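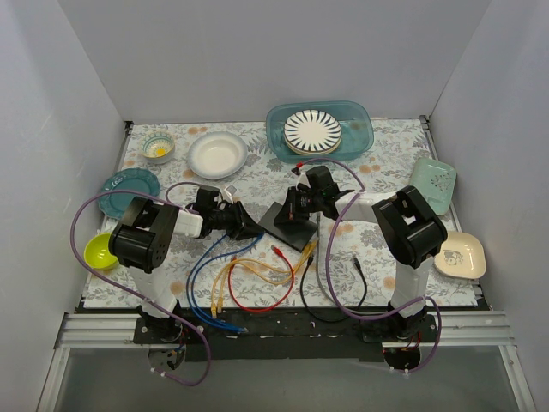
**Niletti School of Applied Technology, Department of Mechatronics**

Handout 4: Working rules for the two-arm bench
Prepared by Fadi Sabbagh. Issued Wednesday, October 25, 2023. Replaces the sheet handed out in the first lab.

## 1. What these rules are

These are the bench rules for the practical half of the unit. They sit under the school's general lab safety policy and don't replace it. Where the two disagree, follow the general policy and tell me.

The arms are small, but small arms still pinch. Treat the whole area inside the three walls as the working envelope of both arms, whichever one you are running.

## 2. Before power goes on

- Check that both bases are tight on the front strip. If one moves by hand, stop and log it.
- Follow each purple cable along its arm and down to the base. It needs enough slack for full reach. The loops that hang below the table edge must not be near anyone's knees or chair.
- Smooth the cloth out to the walls. A fold under a plate changes its height and the grasp will be off.
- Tie back long hair, and take off lanyards and scarves.
- Agree aloud who has the stop button. That person does nothing else during the run.

## 3. Dishes and water

Colour and shape are part of the task, so use the set as issued and don't bring plates from home. Chipped dishes go in the bin marked Wada and get written up in the log.

Water stays in the tub and is kept shallow. Fill it away from the bench, carry it over with power off, and put it at the back, clear of all plugs. If any water reaches the cloth, cut power at the wall before you reach for a towel.

Keep at least 200 mm between a dish and either base at the start of a run. If your layout can't meet this, move the dish and note the change on your run sheet.

## 4. Cables on the work surface
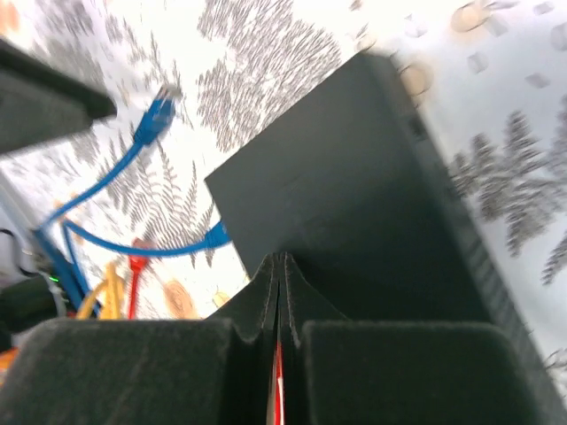 Cable tasks have their own rules, and most of the marks lost in the Piltdale exercise were lost on them. Use only the short practice leads, never a lead that is live at the other end. Write down the starting layout before the arm moves, including every crossing. A blue lead lying over a red connector, for instance, goes on the sheet as "blue over red", and you plan to move the blue one first. Approach from above with the fingers closed, and open them once you are clear of neighbouring leads. Never pull on a cord to free a plug.

## 5. Speed and hands

Run at 20 per cent speed until your demonstrator signs the sheet. Hands stay outside the walls while either arm has power, even if it looks parked. To reset, stop both arms, wait for the holder of the stop button to say "clear", then reach in.

## 6. Logging

Faults go in the Nosness log under bench code 289. Give the arm (left or right), what it was doing, and what you did next. Near misses are logged the same way. Run sheets for this block are due in the first lab of November.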